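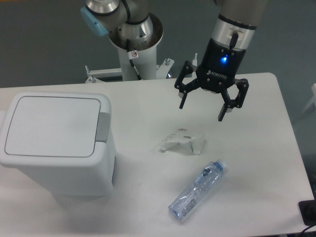

2.3 Planificación de la compra

El presupuesto de una célula Vilska se calcula por puesto de trabajo e incluye brazo, pinza, columna, mesa y consumibles. Antes de pedir oferta, defina qué objetos va a manipular el puesto. Una botella de plástico tumbada y un envoltorio arrugado exigen aperturas de pinza distintas, y el cubo de residuos con tapa ocupa superficie útil de la mesa. Anote las medidas de los tres elementos en la hoja de pedido.

1. Mida la zona de instalación y reserve 60 cm libres detrás de la columna.
2. Elija el tipo de pinza. La de dos dedos se presupuesta aparte del brazo.
3. Añada la partida de montaje: soporte, tornillería y canalización de cables.
4. Incluya 2 juegos de almohadillas de repuesto por puesto (ref. 693).
5. Envíe la hoja a Lakshmi Pisharody, compras de Solik, con copia a Saeed Talebi.

Nota: el cubo y la mesa no forman parte del suministro de Vilska. Pueden adquirirse a otro proveedor si se respetan las medidas anotadas.

Precaución: no encargue la mesa antes de recibir el plano de anclaje de la columna. Los cambios posteriores se facturan.

Los precios de tarifa corresponden a la lista del 18 jul 2021. Para pedidos de varios puestos, solicite oferta específica.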